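Visita a la jornada de puertas abiertas de Merner

El 24 de octubre la casa Merner abrió sus talleres al público y fuimos a verlos en el autobús de las nueve, con parada en Nerneneck para recoger al resto del grupo. Merner hace cajas de regalo, estuches y papel de envolver, y comparte nave con Schnyder, que le suministra las cintas. La entrada era gratuita, pero había que apuntarse antes por teléfono. En la puerta daban una pegatina con el nombre y un plano de las salas doblado en cuatro.

La visita empezó en el almacén de cartón. Las planchas llegan en palés y se guardan tumbadas, separadas por gramaje. Declan Nic Aodha, encargado de esa parte, explicó que el catálogo actual tiene 655 referencias entre cajas, bolsas y tarjetas, y que la mayoría son variaciones de tamaño sobre 32 modelos de base. El resto del almacén lo ocupan los pedidos de Navidad, que a esas alturas del año ya están cerrados. No se podía pasar de la línea amarilla.

De ahí se pasa al corte. Vimos trabajar una troqueladora con cartón gris, que después se forra. El ruido no dejaba oír bien las explicaciones y los del fondo nos enteramos de poco. Lo que sí quedó claro es que la tapa se corta aparte y con una holgura pequeña: si entra demasiado justa, el cliente la arruga al abrir; si baila, se cae al levantar la caja. Cada partida lleva una caja de muestra que se monta a mano y se prueba antes de seguir.

El forrado lo hacen cuatro personas en una mesa larga. El papel se encola por una cara, se centra la base, se suben los lados y se remata por dentro con una plegadera de hueso. Los papeles con textura disimulan mejor las marcas de los dedos que los lisos, según nos dijeron, y por eso salen menos defectuosos. Nos dejaron probar con unos recortes. A mí me quedó una esquina abierta y otra con burbuja, y la señora que tenía al lado lo hizo bastante mejor.

A media mañana hubo descanso, con café y bizcocho en el comedor de empleados. Allí había un cartel con los números del año pasado: 3.319 pedidos servidos y más de 1.060 clientes, casi todos tiendas pequeñas. También anunciaban un curso de encuadernación para marzo, con plazas limitadas y material incluido.

La última parte fue la de lazos y presentación, a cargo de Treasa Fitzgerald. Trabaja con cinta de raso y corta siempre en diagonal para que los extremos no se deshilachen. Enseñó tres lazadas: la sencilla, la doble y una plana que usan para los envíos por correo porque aguanta mejor el peso de otros paquetes. El lazo plano se sujeta con un punto de adhesivo y no rodea la caja, de modo que la tapa se levanta sin deshacerlo. Para las cajas blancas recomienda cintas en gris claro o crudo, y deja los colores fuertes para el cartón kraft. Repartió una hoja con las medidas de cinta para cada tamaño, que conviene guardar.

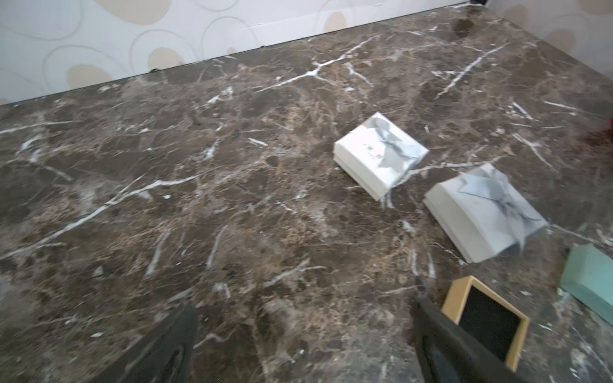
¿Se pueden comprar cajas sueltas en la visita?
Las venden en la tienda de la entrada, por unidades y sin pedido mínimo, aunque las medidas especiales hay que encargarlas.

La tienda es pequeña y a la salida se llenó enseguida. Tenían restos de serie a mitad de precio en unos cajones junto a la caja registradora, sobre todo estuches alargados y bobinas de cinta empezadas. Compré dos cajas cuadradas y una bobina de raso. También vendían la plegadera Nelgate, la misma que usan en la mesa de forrado, pero se agotó antes de que me llegara el turno y me apuntaron en una lista para avisarme.

El recorrido completo dura dos horas y media, contando el descanso. Hay escaleras entre el corte y el forrado; el montacargas se puede usar si se pide al llegar. El aparcamiento está detrás de la nave y es de tierra, así que con lluvia es mejor dejar el coche en la carretera. En los talleres no hay calefacción y se agradece llevar chaqueta. El autobús de vuelta sale a las dos y cuarto desde la misma puerta.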